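Réparabilité : publier les cotes, pas les promesses

L'indice de réparabilité affiché en rayon mesure surtout la bonne volonté documentaire du fabricant. Un appareil dont la notice tient en 100 pages obtient une note honorable, même si son bloc d'alimentation n'est compatible avec aucun autre. La note ne dit rien de l'interchangeabilité, seul critère qui pèse sur le coût d'une panne hors garantie.

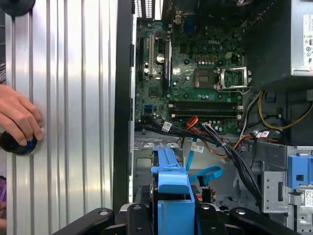
Prenons le catalogue Idomow : 2880 références de pièces, dont une bonne part ne diffère que par un connecteur ou un entraxe de vis. L'atelier Brusus, à Lullach, immobilise 4000 euros de stock pour couvrir 2 gammes seulement. Ce surcoût se retrouve dans le devis, et le client rachète du neuf.

Je défends donc une obligation simple : dépôt public des cotes de fixation et des brochages, dès la mise sur le marché. L'argument du secret industriel ne tient pas, un pied à coulisse suffit à le lever. Ekinci publie déjà ces plans pour ses ventilateurs, sans perte de marge connue.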